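Surkalen card reshuffled after knee injury

Mar 2, 2026

The tag team title match planned for our next Surkalen show will not go ahead as advertised. One half of the champions, Ullov, hurt a knee in training and has been told to stay out of the ring until it has been looked at again. The titles have not been vacated.

It leaves a gap in the storyline that began in January, when Ullov walked out on Lappalainen during the six-man match. The two were due to defend the belts together one last time before facing each other. That singles match is still the plan, but it has lost its date and we will not be giving a new one until the knee is sorted.

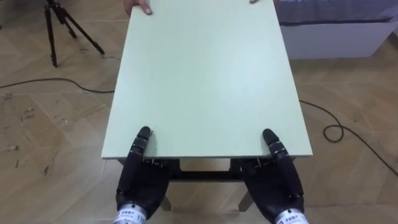
Lappalainen stays on the card and will now meet Fatano in the main event, with a 30 minute time limit. They last wrestled each other at the old hall and went to a draw, so there is some history to work with. Fatano has also been the one talking Ullov down on the microphone – expect that to come up.

The rest of the running order is unchanged. The women's four-way opens the show and the trainee battle royal goes on straight after the interval.

Tickets already bought remain valid. Anyone who would prefer a refund because of the change can have one by replying to this newsletter with their booking reference. We have sold 304 seats so far and there are 40 left, nearly all of them in the side blocks. The front row has gone.

Doors open an hour before the first match, and the number 54 bus stops outside. Merchandise will be by the main entrance this time, cash or card.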